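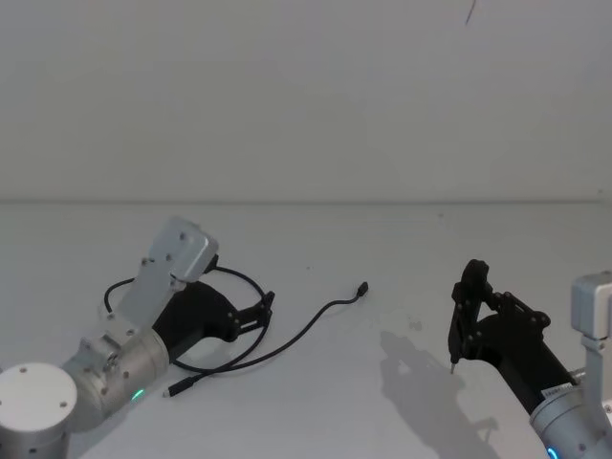 Olga Calado wanted to know whether the cable came with the house. She had asked it over the phone that morning and she asked it again at the door, before she had put her bag down, because she had been told that everything on the benches stayed and she did not want to buy things twice.

Martim Tavares said he would check. He had the list in his shirt pocket. It covered the workshop from the door to the back wall, and he had written it himself over two evenings, in pencil, going shelf by shelf.

"It's a USB cable," he said. "You can have the cable."

"I don't want to have it. I want to know if it's on the list."

It was not on the list. He wrote it in at the bottom, under the stepladder.

The house was on the Rondton road, past the feed store, and the workshop was attached to the back of it. The front part had been built in 1878, which was cut into the stone over the door, and the workshop had been added so much later that the floors did not meet. There was a step down. Martim's father had painted the edge of the step yellow and people still missed it. Olga missed it that morning and caught herself on the door frame.

"I'll have that leveled," she said.

"It's been priced. It's a lot."

"I'll have it priced again."

She walked along the shelves and he followed her. She picked things up and put them back a little to one side of where they had been. There were coffee cans of hinges and a cigar box full of fuses. There was a radio his father had fixed for a man named Coelho, with the name still on a strip of tape across the dial. Coelho had never come back for it. Every year or so his father had telephoned him, and Coelho had said he would be by on the weekend.

"Is that on the list?" Olga said.

"No. That belongs to somebody."

"Is he alive?"

"I don't know."

She looked at the radio for a while. Then she asked where the fuse box was, and he showed her, and she opened it and read all the labels, moving her lips. His father had labeled everything. One of the labels said NOT THIS ONE.

"What does it do?"

"I never tried it," Martim said.

She closed the door of the fuse box. She had been a bookkeeper at Vongate for 28 years and was going to use the workshop for upholstery, which she had taken up when her sister died. She had five chairs already waiting in her apartment, stacked so that she had to turn sideways to get to the kitchen. She told him this while she was looking at the ceiling. He thought she was looking for stains. There was one, over the window, from before the roof was done, and he pointed it out to save time.

"Evance did the roof," he said. "The papers are in the kitchen drawer. You can call them, they still have the same number."

"Did they do it well?"

"It hasn't leaked."

They went out through the side door to look at the drain. The grass had come up through the gravel there and the lid was hard to find. Martim scraped with his shoe until he hit metal. He lifted the lid and they both looked in. There was nothing to say about it. He put the lid back and she wrote something in a small notebook with a ribbon in it, and he wondered what there was to write.

When they came inside again she went back to the benches. She had a tape measure of her own and she ran it out across the nearest bench while he held the other end. She said the number to herself and did not write it down. Then she put her palm on the top and leaned on it, and leaned harder.

"It doesn't move," she said.

"He bolted it. He didn't like a table that moved."

"Neither do I."

It was the first thing she had liked, or the first she had admitted to. She let go of the tape and it ran back past his hand and he pulled his fingers away just in time.

Martim's father had sat at that bench most nights after supper. He did not talk while he worked, but he did not mind if you stayed. Martim used to do his homework on an upturned crate by the door, with the arithmetic book on his knees, and whenever he was stuck he would read the problem aloud as if he were only reading it. After a minute his father would say the answer without turning around. He never said how he had gotten it. Martim had passed every year on homework and failed most of the tests.

He did not tell Olga any of this. He told her the window stuck in damp weather and had to be pushed from the bottom corner.

"Show me," she said.

He showed her. It opened on the first push, because it had been a dry August, and he felt foolish and closed it again.

They did the rest at the kitchen table. She read the list through, both sides, and put a small tick by each line. She asked about the stepladder, which had a cracked rung, and he took it off the list, and then she said no, leave it, she would fix the rung. She asked about the crate by the door. He had not written it down. He had not thought of it as a thing a person could leave or take.

"I'll need something to sit on when I do the legs," she said. "If you don't want it."

He said he would think about it. She nodded and went on down the page.

At the bottom she stopped with the pencil over the last line. "Cable," she read. She ticked it. Then she signed, and turned the paper around so that he could sign too, and he wrote the date beside his name, Tue 25 August, the way his father had dated the labels on the cans.

She asked if there was coffee. There was, but he had packed the cups, and he had to cut the tape on two boxes before he found any. The ones he found were the good ones, from the cabinet in the front room. They drank out of those. She told him about the chairs, what was wrong with each one, and what she thought she would use for the seats. One had been sat on by a dog for so long that the stuffing had gone down on one side — she was going to do that one first.

When she had gone he washed the cups and left them on the rack. He went down the step into the workshop and picked up the crate. It was lighter than he remembered. He carried it as far as the car and stood there with the trunk open, looking at the space that was left, which was not much.

He moved the suitcase over and tried it one way and then the other. It would go in if he put the lamp on the front seat. He stood the lamp up in front, ran the belt across it, and shut the trunk. Then he went back in and called the last number he had for Coelho, and let it ring.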